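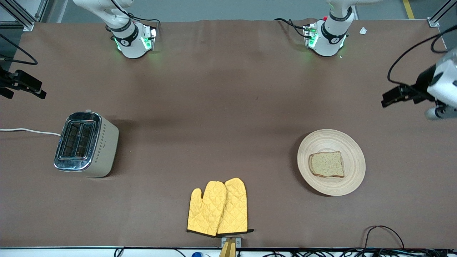 *Figure 1. Two-arm cell with the toast task laid out: toaster, oven mitts, and a slice of bread on a round wooden plate.*

# Equipment Plan and Budget, Kitchen Tasks Cell

Bhatia Lab, spring project, final report (February)

## 1. What we were asked to do

Our group was given the two-arm cell as it stands and asked to plan the purchases for the next round of kitchen tasks. The arms, grippers, and mounting posts were already paid for and are not part of our budget. We were responsible for task objects, table covering, cable management, spare gripper parts, and storage.

The limit was $701 for everything, including shipping. Anything over that needed a separate request to the department, and those take most of a semester.

## 2. Task objects

The toast task needs a toaster, bread, a plate, and mitts. We compared toasters from the Plustlow catalog and from two local stores. Price mattered less than we expected. The things that changed our ranking were:

- slot length and width, measured with a real slice
- lever force, checked with a luggage scale
- whether the body slides when the lever is pushed
- cord length

We wanted a toaster with a light body. The polished top is a weak point, and we would pay a little more for a brushed one next time. Reflections made it harder to label the slot edges in our test pictures.

We chose a wooden plate over ceramic. It costs more per plate but we only need to buy it once. Quilted mitts were picked for the folding and stacking tasks, which come after toast in the plan.

Bread is a running cost. We budgeted one loaf a week and left it out of the equipment total.

## 3. Cables and table

Cable management was not in our first draft. After setting up the table we added it, as there were loops hanging over the near edge on the right side. We priced sleeves and clips from Prostden and put them second on the list, ahead of storage.

The brown covering wrinkles a little but is matte and cheap to replace. We budgeted for 2 spare pieces.

## 4. Budget

| Item | Cost |
|---|---|
| Task objects | $128 |
| Spare gripper parts (Prollero) | $340 |
| Cable sleeves and clips | $64 |
| Table covering, 2 pieces | $46 |
| Storage bins and labels | $57 |
| Shipping | $45 |
| **Total** | **$680** |

This leaves $21 unspent. Gripper parts are half of the total — we tried to cut them, but Prollero sells fingertips only as a full set.

## 5. Open items

The Prollero quote has to be renewed before the order goes in. We also need a second price for the sleeves. If the gripper set goes up, storage is the first line to drop, and the bins can wait until fall.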